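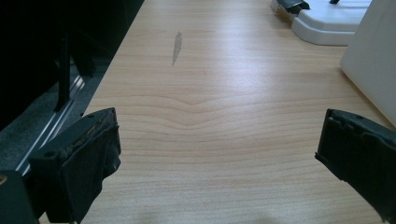 We plan walking trips. Self-guided, on foot, inn to inn or hut to hut, for people who want to walk all day and have somebody else worry about the bags. Started with one route along the Hanivero shore and a phone number. The office is still small, and most trips still get worked out the old way, paper maps spread over a table, pencil, arguments over where lunch goes. Then we go out and walk it. Then we change it.

WHO WE ARE

Alby Trail Walks. Office in Alby, right by the bus stop, second door after the bakery. Small crew. Everybody here walks and everybody answers the phone, so the person who picks up has probably been on the trail you're asking about. If not they'll say so and hand you over.

We are not a big tour company and don't plan on it. No coaches, no flags, no matching hats. A few guided weeks in spring and fall, otherwise you walk on your own, with our notes and a number to call.

HOW IT STARTED

Two friends, one bad guidebook. The book said the shore path from Alby to Gomano was an easy day. It was not an easy day. Half of it had slid into the lake some winters before and the detour went up over the ridge, no signs, no water. Got to Gomano after dark, the inn had stopped serving, ate crackers on the porch. Wrote up our own notes after that and gave copies to anybody who asked. People kept asking. Somebody wanted to know if we could book the inn too. Then could we move the bags. That was pretty much the company.

WHAT WE DO NOW

We have 14 routes on the books. Short ones are 2 days, good for a weekend or for finding out if you like this kind of thing. The longest is the full Hanivero Loop, 129 miles, out along the shore, over the Ashour hills and home by the river. Most people don't do the whole loop in one go. Plenty come back and pick up where they left off, we keep your notes on file so you don't have to explain it all again.

Every booking gets you:

Beds every night, inns mostly, a hut or two on the Ashour side
Bags moved door to door (one per person, 25 pounds, please weigh it)
Trail notes written by us, printed, plus a map
Bus times, store hours, where the water is
A phone number that a person answers, 7 in the morning to 9 at night

Lunches are extra. Some inns pack a very good one, some pack a cheese sandwich. The notes tell you which.

THE NOTES

We get more mail about the notes than anything else so a word on them. They're plain. Left at the gate, keep the fence on your right, boggy after rain, that sort of thing. We try to put in what we'd want to know ourselves. Where the wind gets you. Which beach looks short and takes all afternoon because the sand is so soft. Where the last good place to turn back is. Every route gets walked again before the season opens and the notes get fixed. If you find something wrong, a bridge out or a sign gone, call or write and we'll change it, usually the same week. Old versions go in the recycling so don't borrow a set from your cousin.

WHO WALKS WITH US

All kinds. Couples, sisters, groups from work, a lot of people on their own. Solo walkers pay a bit more at some inns, which we don't like either, and we've talked several of them out of it so far. Still working on the rest. Kids are fine on the shore routes if they're used to walking. The Ashour hills we'd say wait till they're older, the climb out of the valley is long and there's no way off it halfway.

Dogs, ask first. Two of the huts say no and one inn says only small ones, whatever that means.

You don't have to be fast. You do have to be able to walk a full day and get up and do it again. If your not sure, ring us and we'll talk it over, no charge for that. We have told people to pick a shorter route and we'll probably tell you too if it looks that way.

WHEN

Season runs from May into October. Early on is cold and quiet and there's still snow in the gullies on the high part. Midsummer has the bugs, bring a head net, we mean it. September is what most of us would pick. Color in the hills, lake still warm enough for a quick swim if you're stubborn, beds a little easier to get. The huts close for the year in October and after that we only do the shore.

Gomano fills up early for the fish supper week. If you want a bed there in August, ask in winter.

THE TRAIL ITSELF

Most of the path is open to anyone and you don't need us to walk it. It gets looked after by the townships and by folks with loppers. We go out too, a few work days every spring, mostly clearing blowdown between Alby and the first headland. Lunch provided if you'd like to come along, bring gloves. Part of every booking goes to the footbridge fund. The new bridge over Ashour Creek is open now, so no more wading that one.

Please stay off the dune grass. Please shut gates.

FIND US

Office is open 9 to 4 in season, shorter hours in winter, call before you drive over. Parking behind the bakery, not in front, they need it for deliverys. Loaner maps and poles at the counter. Coffee if somebody remembered to make it.

Questions, dates, odd requests: use the contact page or phone. Email gets an answer inside a couple days, longer if we're all out on the loop.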